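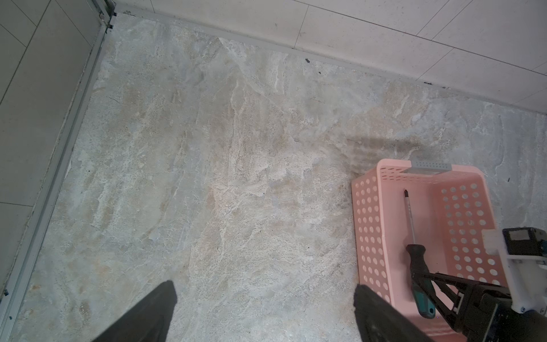 Okay, a thread on what we've been up to since August, now that the numbers have settled down enough that I'm not embarrassed to share them. It's a small result but I'm very fond of it. 1/9

The question came from Leen Semaan, over lunch: if you teach a robot to take a tool out of a basket using only its wrist view, how much does it learn about the tool, and how much does it just learn about the floor? 2/9

I laughed, and then I went back to my desk and couldn't stop thinking about it. All our early demos had been recorded in one corner of one room. Same tiles, same walls, same joint running off at the same angle. Of course the policy might be steering by the grout lines! 3/9

So we set up two training sets. Both have 500 demonstrations of picking a screwdriver out of a pink plastic basket (the kind with rows of round holes in the sides, which are murder on depth estimates, by the way). Set A stays in one corner. Set B moves the basket between 3 rooms, and Wolfram Nolte turned it to a new angle before every demo - bless his knees. 4/9

Then we tested both in a room neither had seen, 64 trials each, same screwdriver, same basket. Set B got the tool out and held it in 70 percent of trials on its better checkpoint. Set A did so badly that Marilou Estrella made me rerun the whole thing in case I'd loaded the wrong weights. I hadn't. 5/9

What I find lovely is how Set A fails. It doesn't flail around. It goes down very calmly and closes the fingers in the spot where the handle would have been if the wall were where it remembered the wall being. Once you've watched a few of these you can nearly predict the miss from the baseboard. 6/9

Nestor Yap then tried blurring everything outside the basket rim, with no new demos at all. That won back a good part of the gap for Set A and hardly changed Set B. I'd call that decent evidence for Leen's hunch, though it's one tool and one basket, so please don't carry it further than that. 7/9

Things I'd still like to try: a handle that isn't two colors (black and teal is a generous target, I think), a basket with solid sides, and a floor with less going on in it than our mottled stone-look tile. If you have a really boring floor and an arm, my messages are open. 8/9

The write-up is with Sandra Penrose for a last read and she is thorough, so give us a few weeks. Blur code goes up at the same time. Thank you to everyone at Sorcombe who let us drag a basket through their rooms and shut the doors on them while we did it. 9/9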